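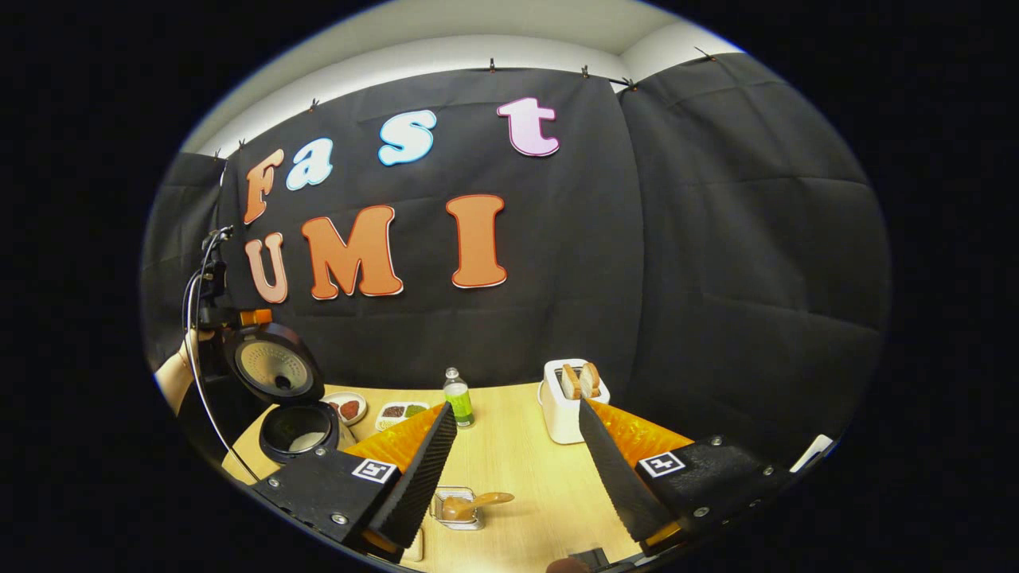
DRULAU, April – Prilleo, the cookware maker, will open a public test kitchen on the ground floor of its Drulau works next month, the company said on Wednesday. The kitchen will be used to develop recipes for the firm's enamelled and bare cast iron ranges, and will be available to community cooking classes two evenings a week.

Branwen Gwynne, who has managed recipe development at Prilleo since the line was introduced, has been appointed to lead the new facility. She will be joined by Chia-hao Lu, formerly head baker at the Wenen flour mill, and by Doğukan Sezer, whose flatbreads and slow-cooked bean dishes have appeared in the company's seasonal recipe booklets.

"Our customers write to us most often about ordinary matters – how to keep a pan from rusting, how to stop eggs from sticking, what size of pot suits a household of three," Ms Gwynne said. "The kitchen will allow us to answer those letters with recipes that have been cooked repeatedly on the same kinds of stoves people have at home."

The kitchen contains six cooking stations, two of which have been built at a lower bench height for seated cooks. Gas, electric coil and induction cooktops have been installed so that each recipe can be checked on all three before it is published. Flavour notes and cooking times will be recorded separately for each.

Recipes submitted by the public will also be considered. The company received 3488 entries during its most recent call for home recipes, and a first selection will be prepared in the new kitchen over the winter. Contributors whose dishes are chosen will be credited by name and will receive a Van Loon skillet in the 26-centimetre size.

The first public class, on braising and pan sauces, will be taught by Yung-ching Huang. Later sessions will cover cornbread, skillet pies and the seasoning and care of older cast iron. Participants may bring one pan of their own to the care session for assessment, although pans with cracks or loose handles cannot be used on the cooktops. Classes begin at 6 pm and places must be reserved in advance through the works office.

Szu-yu Chow, the company's director of community programs, said that fees would be set to cover ingredients only. Local schools and neighbourhood centres may apply to use the kitchen without charge on weekday mornings.

The existing factory shop will remain open during its usual hours while the remaining fit-out is completed. Visitors are asked to use the Mill Street entrance until further notice.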